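A Day Out at the Jurotmont Motorcycle Museum and Race Shop

3 min read
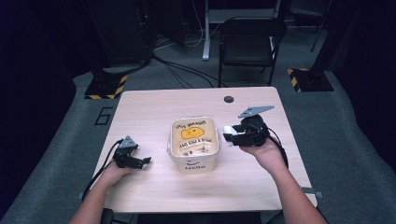
The container on the table, with "Hello" written on the front.

I have been meaning to get up to Jurotmont for years, ever since my brother-in-law came home raving about the place, and the race shop's open day finally gave me the push I needed. It's a long drive from Pruvivdale (longer if you stop for pie, and we did), but the last stretch of road is all sweeping bends and pine trees, and you can't help wishing you were on two wheels!

Admission gets you into the museum hall and the workshop both. The hall holds 36 racing bikes, most of them small two-strokes from the years when every little factory seemed to have a go at Grand Prix racing. My favorite was a skinny silver thing wearing number 464, with a tank so dented by some rider's knees that I stood there feeling sorry for the knees. You can get close enough to read the scrutineering stickers, and I read every one of them while my wife went looking for a bench.

The workshop tour runs in groups, and ours went through the Ó Conaill team's corner first. They had a bike stripped down to the frame, and the mechanic let us pass around a clutch plate and ask all the silly questions we liked. I asked how long a set of tires lasts. He laughed and said it depends who's riding. Next door is the Retden engine room, where they run motors on a dyno behind thick glass. Even through the glass you feel it in your chest, and the children in front of us were beside themselves.

After lunch they fired up three of the old bikes in the yard. Oh, the smell of it! I could have stayed till dark. The hall takes up to 300 visitors at a time, so get there early if you want to wander in peace, and bring a sweater, as the workshop doors stay open all day. There's another open day planned for November, and I've already marked it on the kitchen calendar.

Comments

pitlane_granny: We went last fall and missed the engine room completely. Is it on the regular tour or do you have to ask?

twostroke_dad: Number 464! I saw that bike race when I was a boy. Thank you for this.

slowcorners: Where did you stop for the pie?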